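# Two grippers and a kitchen sponge

At Stenirstead the lights are kept low, and one table gets all the attention. Lâm Đoàn came here in May to compare two hand-held grippers before his group decides which fingers to put on its arms. The task he chose is small: a sponge and a wire dish rack.

"A steel block tells you very little," he says. "A sponge forgives you, and then suddenly it does not."

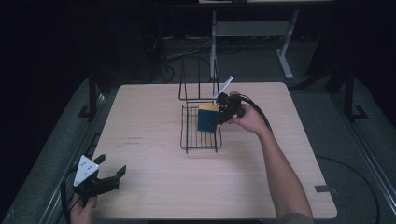 ## The fingers

Both tools use the same black fingers, which Grotton supplied as a plain block with a flat inner face. Skargate offers a softer pad, curved at the tip, and the group will try it later in the year. Đoàn prefers to begin with the simple one. He wants to know how far the flat face can go before anybody pays for a better one.
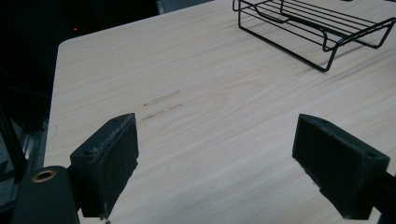

*Fingers open over the table, with the rack behind.*

Wear is a subject he returns to often. The pair on this tool has done 3596 closings, according to the log, and its top edges are scuffed. The grip is still good, he says, but he would like to see the same pair after the summer.

The camera is the second question. It sits on the tool and looks along the fingers, so the operator must learn to approach with the jaws wide
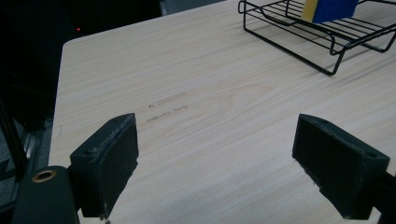
and to close them late, when the sponge is already well between the two pads. New operators close too early. Fikre, the software that sorts the recordings, marked 561 attempts as usable out of 1067, and Đoàn thinks that most of the others were lost in this last short movement.

He does not blame the people. With a wider lens they would see more of the table, but the sponge would look smaller, and its angle would be harder to judge.
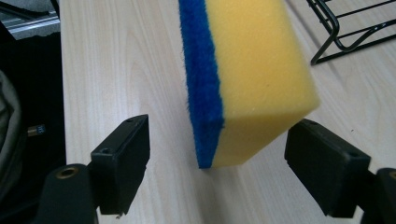
**Stenirstead Manipulation Group · Gripper Trials**

The two sides of the sponge also behave differently. The yellow foam gives way under the finger, while the blue pad is rougher and resists more. Đoàn asks his operators to take it by both sides in turn and to write down which one they used. The Skargate pads will get the same sponge and the same rack.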